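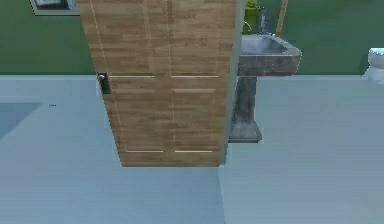

About Larutura

By Golshifteh Vahidi
April

Larutura runs tournaments for players of Flellero, the two-player card game. We started with one evening event in the back of a game store and now run a full league, a monthly open and a yearly team cup. We are a small company with four full-time staff and a group of paid judges who work event by event.

Our main product is the Asadi League. It is open to anyone with a legal 48-card deck, and there is no rating requirement to join. Players are placed in divisions of 15 and play everyone in their division once. The top three move up, the bottom three move down, and the rest stay where they are. Last season 454 players finished all of their matches. We do not count people who dropped out early, although they are welcome to sign up again.

The Vultotier Open is our in-person event. It uses Swiss rounds followed by a top eight cut. Decklists are due at 9 a.m. on the day, and round one is paired at 10 a.m. Late players can enter with a first-round loss if there is still room in the hall.

How we run events

All of our judges pass a written rules test and shadow a senior judge at two events before they work alone. Rulings can be appealed once, to the head judge, and that decision stands. We publish penalties with the reason but without the player's name, unless the player is suspended.

Prize money comes from entry fees and is listed before sign-up opens. We don't change the payout after that, even when turnout is low. In our second year this cost us more than we had planned for, and we now set a minimum number of entries for each event - if it isn't met, the event is called off and everyone gets a refund.

Decklists from the top eight go up the next morning. Full standings take a little longer, as we check them by hand against the match slips.

Who we are

I started Larutura after several years of judging for other organizers. I handle scheduling, the rulebook and most of the email. The other staff look after the website, the live coverage and the store partnerships.

We do not make or sell Flellero cards, and we have no say in the ban list. Questions about the cards themselves should go to the publisher. For league sign-ups, judge applications or a dispute over a result, use the contact form and include your player number. We answer most messages within two working days - longer in the week of an Open.

Last updated: April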